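When a Folding Robot Will Not Let Go

Filed under: Machines and How They Fail
Reading level: ages 8 and up

A robot that folds clothes has a hard job. A box keeps the same shape when you pick it up. A shirt does not. Each time the robot touches the cloth, the shape changes, and the robot has to work out again where the sleeves and the collar are.

Folding machines go wrong in several ways. This page covers one fault that happened in October at a clothes-sorting workshop in Wernusthorpe. The workshop uses a robot arm called Silau. Silau takes a crumpled top, finds an edge, pulls the edge out and makes a fold.

How the gripper works

The gripper is the robot's hand. It has two fingers that open and close. A motor pushes them together, and a sensor measures how hard they are pressing. This push is called the grip force. If the grip force is too low, the cloth slips out. If it is too high, the cloth can stretch or tear.

The robot also has a small camera near its wrist. It looks past the fingers at the cloth. The camera helps the robot choose a place to pinch, but it cannot feel anything. Only the force sensor can tell the robot how hard it is squeezing.

Picking the right place matters. One layer of cloth is thin and easy to hold. A thick bunch with many layers pushes back against the fingers. In a crumpled top, a thin flap and a thick bunch can be right next to each other.

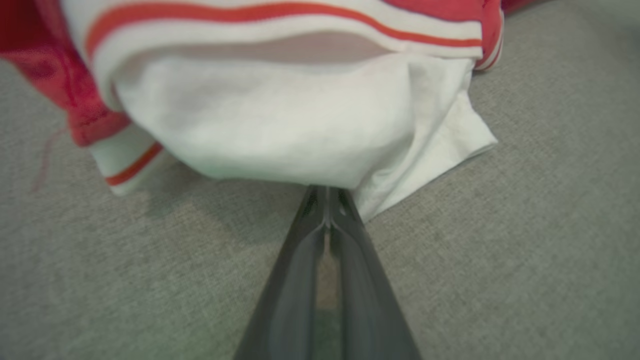 Photo: Brellelitz Workshop, wrist camera

In this view the dark fingertips meet the lower edge of the white cloth, between the puffed part in the middle and the flat flap to the right. A small change in position would give the robot a very different amount of cloth to hold.

What went wrong

One Wednesday, Silau pinched a top and started to pull. The program told the fingers to open at the end of the pull. They stayed shut. The arm moved away to begin its next step and dragged the top along with it. The cloth went tight.

The arm has a safety rule for this. If something pulls back on it too hard, it must stop moving. Silau stopped in 2 seconds and a yellow light came on. No one was hurt. The top had a torn seam near one cuff.

Finding the cause

The engineers read the robot's log first. A log is a list of everything the machine did and when. It showed that the "open" command had been sent 8 times. The motor had received it each time and had tried to turn.

Next they switched off the power and took the gripper apart. Lint was packed into the joint behind the fingers. Lint is made of tiny loose fibers that rub off cloth. The gripper had run for about 90 hours without cleaning – far too long for a machine that handles fabric all day. The lint had jammed the joint.

There was a second fault, in the program. It sent the command to open but never checked that the fingers had opened. It simply went on to the next step.

What was changed

The joint is now cleaned after every 11 hours of work. A thin rubber cover made by Yang keeps most of the fibers out. The program now checks the finger position before the arm moves away. If the fingers are still closed, the arm waits and the yellow light comes on.

Staying safe near a robot arm

Do not reach in to free something a robot is holding, even if the robot has stopped. A stopped robot may still have power – and it may start again without warning. Stay behind the line on the floor and tell an adult. The adult should press the red stop button and switch off the power before touching the gripper.

Words to know

Gripper: the part of a robot that holds things.
Grip force: how hard the fingers press together.
Lint: small loose fibers from cloth.
Log: a machine's record of what it did.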